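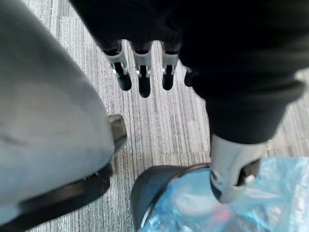

Storing Dry Fish Food and Live Cultures at Home

Water and container size

Small freshwater fish do best on food that has been kept dry, dark and sealed. Flake absorbs moisture from the air each time the tub is opened. Divide a new tub into four portions on the day of purchase, put three in the freezer in airtight bags and keep the last near the tank in a jar with a screw lid. Let a frozen bag reach room temperature before opening it, or condensation will form on the flake.

Write the opening date on the lid. The author's oldest jar reads December 10, 2021 and now holds screws.

Flake and pellet

Pellet keeps longer than flake. Discard either if it smells sour, clumps together or shows grey threads. Do not store it on top of the tank hood -- the lamp warms the shelf and the oils turn rancid. The Laditz jar with the rubber seal is adequate. The Cundon jar is taller, but its neck is too narrow for a level teaspoon.

Brine shrimp eggs

Keep the unopened tin in the fridge. Once opened, transfer the eggs to small dry bottles, filled close to the top. To hatch:

Fill a clean plastic bottle with one litre of tap water.
Stir in two level tablespoons of salt without added iodine.
Add half a level teaspoon of eggs.
Run an air line to the bottom and keep the bottle at 26 to 28 degrees C.
After 24 hours, turn off the air and wait 10 minutes. Empty shells float; the shrimp gather low down.
Siphon the shrimp into a fine net and rinse in fresh water before feeding.

Wash the bottle with hot water only. Detergent left in the seams will spoil the next hatch.

Microworms

A shallow tub with a layer of cooked porridge oats, cooled, will carry a culture for several weeks. Punch small holes in the lid and cover them with filter floss to keep flies out. Wipe the worms from the sides with a finger or a cotton bud. Start a second tub when the first turns runny. In June a culture on a warm windowsill can fail in days; move it to a cupboard floor.

Frozen food

Cut blocks into feeding portions while still hard, with a knife kept for the purpose. Thaw each portion in a cup of tank water, pour it through a net and discard the liquid -- it adds waste to the tank and little else. Do not refreeze what is left over.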